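When the Witness Is a Timetable: Press Coverage of the Ballar Ferry Office Burglary
Final report, Crime and Local Media module

1. Where the idea came from

The original plan was to study how police forces share evidence across borders. It lasted until I asked a police force to share some with me. After two polite refusals I moved to something smaller and nearer home, the burglary at the ferry office in Ballar, which had the advantage of having been written about at enormous length by people who knew very little.

The facts are short. One night in August somebody entered the ticket office through a back window and left with the cash box and a franking machine. The cash box held 598 pounds. The franking machine was never explained by anyone. Detectives from Fledach took over the inquiry the following morning, and an employee of Buschmann, the firm that runs the ferries, was questioned and released without charge. The case is still open, although the window has been mended.

2. What I did

I collected every item on the burglary from two outlets, the Ballar weekly paper and the Wustholm news site, from the first report until the story ran dry in November. Counting reader letters and comments long enough to contain a verb, this came to 321 items. I read them all, some of them in the bath, and sorted each statement by where it claimed to have come from: police, company, court, resident, or thin air.

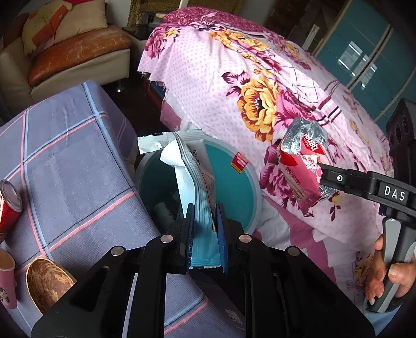 The sorting took far longer than planned. "Sources close to the investigation" gave me the most trouble, as in a town the size of Ballar everybody lives close to the investigation. I ended up putting it under residents unless the article gave a detail that later turned up in a police statement. My supervisor thought this was harsh. I have left it as it was, but the reader should know that a kinder coder would have got a somewhat different table.

I also changed my mind halfway about headlines. At first I treated them as part of the article, then found several that said the reverse of the text underneath, and had to go back and code them separately. That cost me most of a week and I would not wish it on anyone.

3. What I found

The police said hardly anything. Over the whole period they put out 7 statements, and three of those were appeals for the same dashcam footage. The newspapers filled the gap with what they had, and what they had was the ferry timetable. It appears again and again, usually to show that the burglar must have left on the last boat, or could not possibly have done so. The weekly paper printed both versions a fortnight apart without seeming to notice.

The coverage of the Buschmann employee is less funny. He was not named, but his job, his age and the colour of his front door were all printed within days of the questioning. His release got four lines under a notice about the harbour dredging. On the Wustholm site the early article was still open to comments when I finished collecting, and the report of his release was not linked to it.
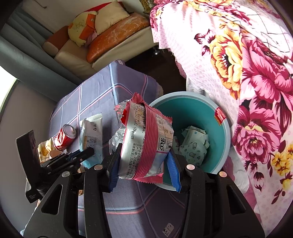 I had expected the website to be worse than the paper on this point, mainly out of snobbery. It was quicker to publish a rumour and also quicker to take one down. The paper corrected itself once, about the spelling of the ferry.

4. Problems

Two outlets is a small sample. I had no second coder, so every doubtful case was settled by me agreeing with myself. Deleted comments could not be recovered, and judging by the replies left hanging beneath them they were probably the interesting ones. I did not interview the journalists. I wrote to both newsrooms and got one answer, which offered me a reduced subscription.

5. If I did it again

I would fix the categories before reading anything and test them on a dozen articles first. I would also start saving pages on the first day, as several changed between my first visit and my second with no note to say so. A comparison with an ordinary burglary, one without a boat in it, would help to show how much of this was Ballar and how much is simply what happens when a newsroom has a page to fill.

The full coding sheet is in Appendix A. Appendix B has the letters about seagulls, which I coded by mistake and could not bring myself to throw away.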